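Right, a thread on why the left gripper let go three times this afternoon. Typing fast, sorry

1/ Handover job. Left hand takes the thin blue stick, holds it level, right hand closes on the other end. Easy. Did it 34 times in a row before lunch

2/ Then the left gripper just opened. No command in the log. Stick on the marble, very loud 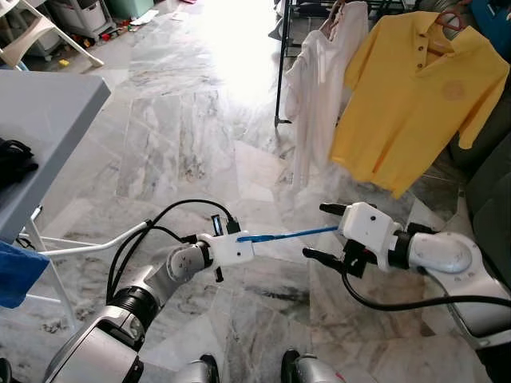

Vol. 2, p. 34

3/ The moment I care about is with the left clamped and the right still a bit open. If the left lets go there nothing has hold of it

4/ Omar reckons the cable that loops up over the wrist. Tugged on it by hand and got the fault straigt away – so yes, probaly

5/ Safety bit: it should stop dead when it loses signal. It didnt, it opened. Raghda has changed that default, hold and halt now

6/ Arms at half speed till the new cable comes from Ternau. Fingers out of the way please, Qusai

7/ more tmrw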